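Filed under: Robotics / Simulation / House Rules
Last updated: September

# Trokimeck Wrist-View Set: README and Ground Rules

Hi! If you've landed in this folder you're probably about to train something on it, add to it, or argue with me over how it's labeled. All fine by me. I wrote most of these rules after we got burned by not having them, so the tone gets a bit bossy in spots. Sorry in advance.

## What's in the folder

Simulated kitchens and living spaces, a two-finger gripper, and a camera that rides along behind it. Everything is rendered. There are 70 episodes in the main split and 11 in the holdout, and the holdout is really a holdout, so please keep your hands off it until you're ready to report a number. I know it's tempting to take a peek when the curve goes flat. I've done it myself on an older set and had to throw out a week of results.

Each episode folder has the wrist frames, the joint log, the gripper width log and a short notes file. If the notes file is empty, the episode went the way the task sheet said. If it has anything in it, read it before you use the episode!

## Rules for recording

Start with the fingers open and nothing between them. We let this one slide in the first batch and ended up with a pile of episodes where the log said "open" and the fingers were already closed on something, and sorting those out by hand was no fun at all.

Don't trim the wandering. Early on we cut every stretch where the arm was looking at a wall or the ceiling (they seemed like a waste of disk) and the policies we trained got hopelessly lost the moment the handle wasn't in view. So now the whole run stays in, boring bits too.

Log at the same rate the whole way through. If your simulator drops steps when a scene gets heavy, slow the simulator down and leave the log alone. No filling in missing steps afterward. I can usually tell, and it makes me grumpy.

Keep the random seed in the notes. Drummond, our scene builder, gives each room layout its own seed, and the surface textures get a second one. You need both. I can't rebuild your room from half of it.

## Rules for labeling

Two people label every episode without seeing each other's work. If they disagree on where a phase starts by more than 3 frames, they talk it over and one of them writes down what they settled on. I used to just take the average, which gave us a lot of phase starts that neither person believed in.

Label what the log and the frames both support. "Near the object" and "holding the object" are separate labels, and you can't pick the second one from a single wrist frame. Check the gripper width, then check whether the object moves with the hand over the next stretch. Fingers on both sides of a thing can mean a grasp, or a grasp that's about to happen, or a miss. When the log and the picture don't agree, the label is "unclear." I would take a hundred unclears over one hopeful guess.

Object names are plain ones. If you can't tell what it is, call it by its shape and move on. Mikier, the viewer we use for labeling, will try to fill in a name from its own list when you click on something, and it's wrong often enough that we switched that off in the shared settings. If yours is still on, turn it off.

## Safety limits, even in simulation

Yes, I know, you can't hurt anybody in a render. But people copy these configs onto real arms, so the force cap and the speed cap stay in the file at the values we'd use with a person in the room. If a task needs higher caps to work, write that at the top of your notes, in capital letters, and keep it out of the main split.

Same goes for collisions. The Gedix controller we run can be told to ignore contact with walls and furniture. Please don't. An episode where the arm plows through a cabinet teaches a policy that cabinets are made of air, and I've watched one learn exactly that.

## Sample frames

Both from the wrist camera, same room. 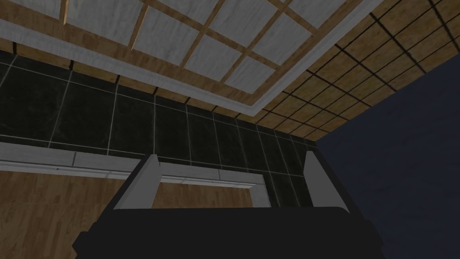
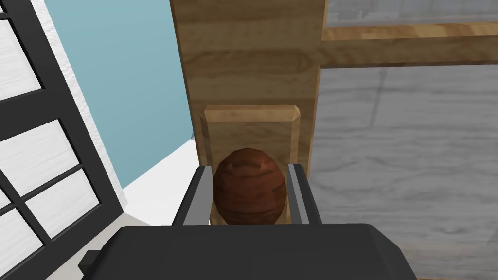
**Can I drop the episodes labeled "unclear" before training?**

You can, as long as you say so wherever you report the result and list which ones you dropped. Keep them in for evaluation though, or your numbers won't line up with anybody else's.

We use cookies to remember your settings on this site. By continuing to browse you agree to our cookie policy. Accept | Manage preferences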